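Small clothes rack with a round hanger: best way to dry and sort socks?

Posted in Laundry & Closets, 1 Jul 2022

Ustyna Palamarchuk

Hi all! I just moved into a one-bedroom with no balcony and no yard, so all my drying happens indoors now. I bought a little clothes rack and hung one of those round hangers on it for the small stuff, and I already love it. My trouble is socks. I wear a lot of loud ones (red, argyle, stripes, the sillier the better) and by the end of laundry day I have 17 of them in a heap and no idea where the partners went. Do you pair socks before they go up or after they come down? And is there an order that makes it quicker? I have a white table next to the rack where I can spread things out, and a yellow bin I can use for whatever you tell me to use it for!

Demyd Shevchuk

Oh, you're going to have fun with this. Pair them BEFORE they go up. I tip the whole load onto a bare table, give each sock a good shake and pull the toe out so it isn't bunched, and then lay it next to its partner. Partners go up side by side, and when they come down you fold them right there at the rack. Done!

A plain light table is great for it too, and bright patterns make it even easier. Start with the loudest socks and leave the plain black ones for last (those are the real pain). Anything without a match goes in the bin and stays there until the next wash. I go through mine every October and whatever is still single becomes a dust rag. 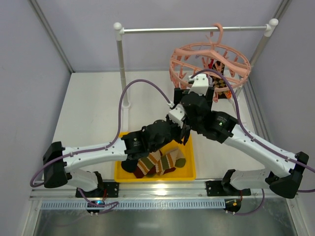
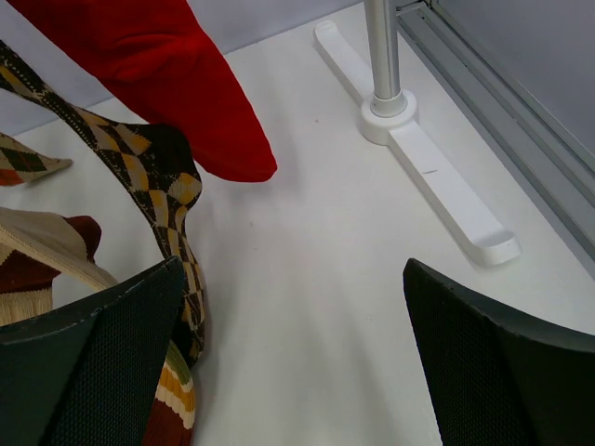
Should socks hang by the toe or by the cuff?

Hang them by the toe. The clip can leave a little dent, and on the toe it ends up inside your shoe where it doesn't matter. It also keeps the stretchy part from getting pulled out of shape. Thick wool ones are the exception for me, I lay those flat on a towel because they get heavy when they're soaked.

One more thing, leave a gap between pairs if the hanger has room. Mine is a Birkar and if I fill every clip the ones in the middle are still damp at breakfast. With 6 pairs on it they're all dry overnight, and I've even stopped using the fan. Let us know how it goes, and I want to hear more about the argyle!

Kedero

i just safety pin them together before they go in the washer. never lost one since

Brivano

Pins are fine on thick socks but they snagged two of my thin ones, so try it on an old pair first. I use a mesh bag for mine. Same idea, you only have to look in one place! And I'm with Demyd on the table, sorting on the bed takes me twice as long because everything sinks into the comforter.

Ustyna Palamarchuk

Thank you all!! Pairing first, toes up, singles in the yellow bin. I have another load going tonight and I can't believe I'm looking forward to it.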